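FOR IMMEDIATE RELEASE
2024-07-17

Flaven drops first hat line, with singer Blagoje Matić as the face of it

Wide brims, soft crowns, 400 numbered pieces. On sale in November.

Flaven, the menswear label best known for its long coats, is getting into hats. The first collection is called Lenihan and it's fronted by singer Blagoje Matić, who has been wearing an early sample on and off stage all spring. Yes, that one. The tan one from the airport pictures.

The line has 3 shapes: a wide-brim felt, a short-brim felt and a slouchy knit cap for people who don't want to commit. Colors are sand, rust and a very dark green. The wide brim is the numbered piece – 400 made, no restock planned. Each one has its number stitched inside the sweatband along with Matić's initials.

"I got a lot of grief for that hat," said Matić. "People online said it looked like I borrowed it from my uncle. Then the same people started asking where to get it. So fine. Now you can get it."

Designer Xiuying Feng worked with Matić on fit and fabric from the first sketches on. He wanted it bigger. She wanted it smaller. The final brim is closer to his.

"Blagoje wears things like he has owned them ten years," said Feng. "So we left the crown soft, you can sit on it, put it in a bag, whatever. It comes back. The first samples were too stiff and he told me so, pretty loudly."

Matić will wear pieces from the line through the rest of his summer dates, and he styled the lookbook himself, down to the socks. Expect a lot of brown suede. Expect the fringed vest from the "Getgate" video too, which fans have been arguing about since it came out and which is not for sale, please stop emailing.
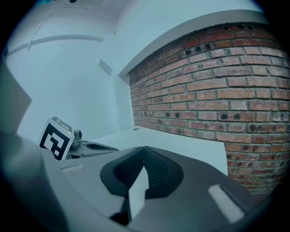
Price and where to buy

The wide brim is $97. Prices for the short brim and the knit cap will be announced closer to launch. All three shapes will be sold on the Flaven site and at Iteo stores, with Iteo getting the rust color a week before everybody else. Limit one numbered hat per customer. Sizes small thru extra large, with a fit guide going up on the site before sales open.

Launch party

Iteo is hosting a launch night in November with a short set from Matić. Guest list only. Date and adress go out to confirmed press and newsletter subscribers first. Feng will be there to answer questions on the collection. Matić will do a few short interviews before the set – fashion and music only, no questions about the breakup.

For press

Lookbook images and loan samples on request. Samples go out in order of request and need to come back in the box they were sent in (we lost two last season). Please credit the collection as "Lenihan by Flaven" and keep the accent on Matić.

Interview requests for Xiuying Feng or Blagoje Matić go through the Flaven press office. Give us your outlet, deadline and whether you need video.

About Flaven

Flaven makes coats, knitwear and now hats. Sold online and through Iteo.

END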